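Trilstead two-slice toaster, seven months on

I bought the Trilstead in May after our old toaster started tripping the electrics. It replaced a Jevbridge that had lasted well, so I had something to compare it with. We are a household of 2 and it gets used most mornings.

The slots are long enough for a slice from a large tin loaf, which the Jevbridge never managed without turning the bread on its side. Thick-cut fits. Crumpets fit too, but need a second go at setting 5. The dial runs from 1 to 7 and I have never gone past 6, which is already too dark for me. The second round always comes out a shade darker than the first, so turn it down a notch.

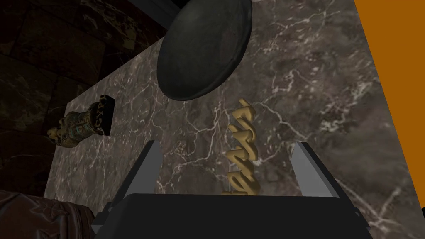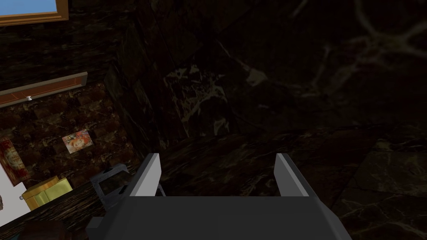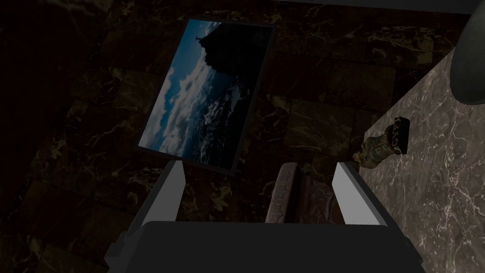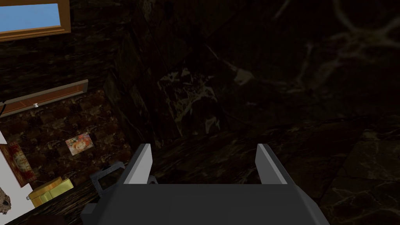 Posted by Cluronton Kitchen Notes

The crumb tray slides out from the back. This is a nuisance if you keep the toaster against a wall, as most people do, and it means pulling the whole thing forward every week or so. The tray itself is shallow and wipes clean easily.

The cord is short. Ours only just reaches the socket behind the kettle. There is somewhere underneath to wind up the spare, but we have no spare to wind.

Noise is not a problem apart from the pop, which is loud enough to hear upstairs. The defrost button works as it should with sliced white from the freezer. With frozen bagels the middle was still cold and I now leave them out overnight.

I had one fault. In the second month the lever would not stay down. I emailed Hoxha, the shop I bought it from, and they sent a replacement without asking for the old one back. The new one has behaved so far.

I would buy it again for the long slots. If your socket is any distance from the worktop, measure first.

Updated December 7, 2023: still working, and the numbers on the dial have begun to wear off.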